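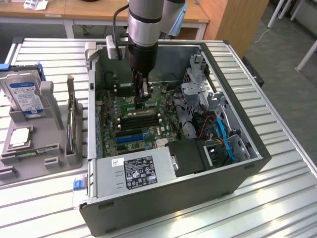
ok so the 38 to Brumar. long one, sorry, typing this standing up

Left the house at 6:40 for a 6:52. App said on time. Sign at the stop said on time. Paper timetable in the case said the 38 doesn't stop here on school days. Three sources, pick one

Picked the app. 6:52 came and went. 6:58, app still says on time. Then at 7:01 it just vanishes from the list. Not late, not canceled. Gone

Woman next to me says this happens every day since the March changes. She takes the 129 as far as Grundulik and walks across to the train. 15 min walk with a bag. She's been doing it for months

So I did that. 129 turned up at 7:09, packed to the doors, driver very nice about it, let two kids on with no change

For anyone who doesn't know the route: the 129 used to go INTO the station yard at Grundulik. Now it stops on the far side of the highway. There's a crossing but the light takes forever. I missed the 7:41 while standing at the light looking at it

Next train 8:11. Fine. Coffee place on platform 1 closed, paper sign, "back soon"

Should say I'm not new to this. Rode the old 38 for six years under Coman and it was slow and the heating was stuck on, but it came. Ranus took it over in the spring and they've cut it from every 20 min to every 30, then hourly after 9. The leaflet called it a "simplified timetable"

Simplified is right I guess. Fewer numbers on it

Asked at the Ranus window about the 6:52. Guy looked it up and said it's a "positioning trip" now, meaning it runs but empty, no passengers. So a bus DOES go past my stop at 6:52. With nobody allowed on it. Did not see it today so who knows

Asked why it's in the app then. He said the app isn't theirs, it takes the feed. Asked who makes the feed. He said they do

He did write down my stop number, and he gave me the form. The form is four pages. Question 2 is what ticket do you hold and there's no box for the 90 day pass, which they sell. At that window

Libor Halás (he's posted here before about the evening buses) says the same trick is going on with the last one out of Brumar. Shows in the app at 11:10 pm, doesn't take anyone. He got a cab. Cab was more than my whole week of fares

Somebody asked about connections at Grundulik. In the old timetable the 129 got in 11 min before the train. Now it's supposed to be 6, plus the crossing. If you're fast and the light likes you, ok. With a stroller or a cane forget it

And if you miss it your ticket isn't good on the next train unless you get it stamped. Stamp machine is on the other platform. Up the stairs, over, down the stairs. Elevator has been out since I dont know when

Someone else asked about the 371. Yes it goes to Brumar. No it's not useful, it goes round by the hospital and takes 1 hr 20. Good if you want a seat and have a book

Oľga Brabec is collecting missed trips for the riders' group. She wants stop, route, time it was supposed to come, time it did. Screenshots if you have them, take it BEFORE it drops off the list becuase you can't get it back after. Learned that one today

Drahomíra Jurčo is taking the list to the county meeting. Last time they got the Sunday service back on the 129, so it's worth the two minutes

What I'd ask for, in case anyone from Ranus reads this: take the empty trips out of the feed. Hold the 129 connection for five minutes. Put the stop back in the station yard. There's room, the rail replacement buses use it all the time

And change the paper timetables. The one at my stop still has the Coman phone number on it. I called it. It rings

Got to Brumar at 8:52. Used to be 7:50. Boss was ok about it, this time

Edit: people saying the 7:22 is reliable. Will try it tommorow and report back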